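Print | E-mail

October 2020

So I have officially started the sourdough thing, six months after everybody else on the planet gave up on it. My sister mailed me a little envelope of dried starter flakes from Illville (she got them from the bakery there, the one with the green door, before it closed for the summer and never opened again) and I stirred them into a jam jar with flour and warm water and waited. Day one, nothing. Day two, a smell like old gym socks. Day three, it climbed out of the jar and onto the counter and I was so proud I called my mother!

I have been keeping it on the shelf over the radiator. The kitchen in this apartment never gets above sweater temperature until the heat comes on for the evening, and the flour I have is the cheap Tremthorpe whole wheat, which is slow as mud anyway. I feed it at breakfast and again before bed, and I write it all on the back of the electric bill.

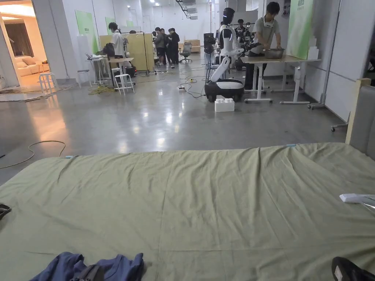

The first loaf was a brick. I mean it, you could have propped a door with it. I followed the recipe in the Zerouali bread book, the big one with the flour-dusted cover, and it says 375 grams of water and I think I put in way more than that, because the dough just slid around the bowl like soup. I did the folds anyway, every half hour, all evening. What I wanted was that smooth tight skin you see in the videos, and what I got was a surface about as tidy as the green sheet on the bed, all diagonal wrinkles and not a flat spot anywhere. Into the oven it went. It spread out to the edges of the pan and stopped there, and I ate it toasted with a lot of butter for four days and told people it was rustic.

Second loaf, better. I cut the water, I used half white flour, and I let it sit overnight in the fridge with a shower cap over the bowl (a clean one, from a hotel, I have a drawer full of them from back when I went places). It had holes! Small ones, but holes. The crust came out so dark I thought I'd ruined it and then it turned out to be the best part. I stood at the stove and ate the heel with salt on it before it had cooled, and the book is very firm that you must not do that. The book can mind its own business.

I'm also having a fight with the oven. The dial says one thing and the little thermometer I hung on the rack says another, and they were 53 degrees apart last night. Fifty-three! No wonder my September pies all came out pale. I've been blaming the butter this whole time.
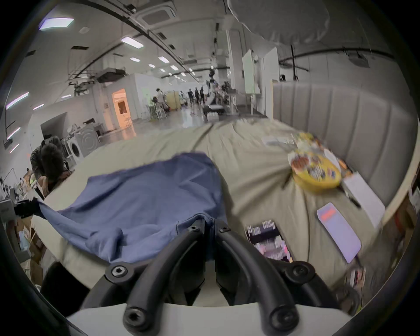 Throw some of it out before you feed it, my sister wrote back when I told her the jar was overflowing, or you'll be feeding a bathtub by Thanksgiving. She says to keep two spoonfuls and be ruthless about the rest. I can't quite do it. I've been making pancakes with the extra, and crackers, and one very strange banana cake that was sour in the middle and that I finished anyway.

She also wants me to name it. Hers was called Grumumia, don't ask me why, and it lived 3 years until she went away for a long weekend and left it on a sunny windowsill. I'm thinking about it. Mine doesn't have much of a personality yet apart from the smell.

Tomorrow I'm trying the loaf with walnuts. I have 15 minutes before the bedtime feeding and no clean spoons, so I'd better go wash one.

Print | E-mail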